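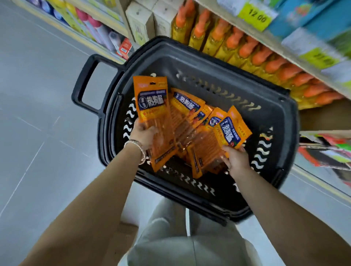
Orange snack packets in a black shopping basket.

Speakers at a public meeting in Nosness on Wednesday evening called on the district government to withdraw its plan to close three border crossings to foot traffic.

The meeting was organized by the Nemness Solidarity Forum and drew members of 13 labor, student and faith groups. It adopted a joint statement asking for talks between the district and residents on both sides of the line before October.

Yuk-lan Tsang, who chairs the forum, said the crossings are used every day by people going to work, school and clinics.

"Families were divided once by this border and they should not be divided again," Tsang said. "We want the order withdrawn in full."

Siu-fong Shek of the Kao Workers' Union told the meeting that 554 union members live on the far side of the Griler crossing. She said the nearest road crossing would add 100 minutes to their trip to work. Shek urged members of the assembly to vote against funding for the closures.

The statement also calls for the release of the security review cited in the order. Copies will be delivered to the district office and to all party leaders in the assembly.

The forum will hold its next public meeting at the Nosness town hall at 7 p.m. Admission is free.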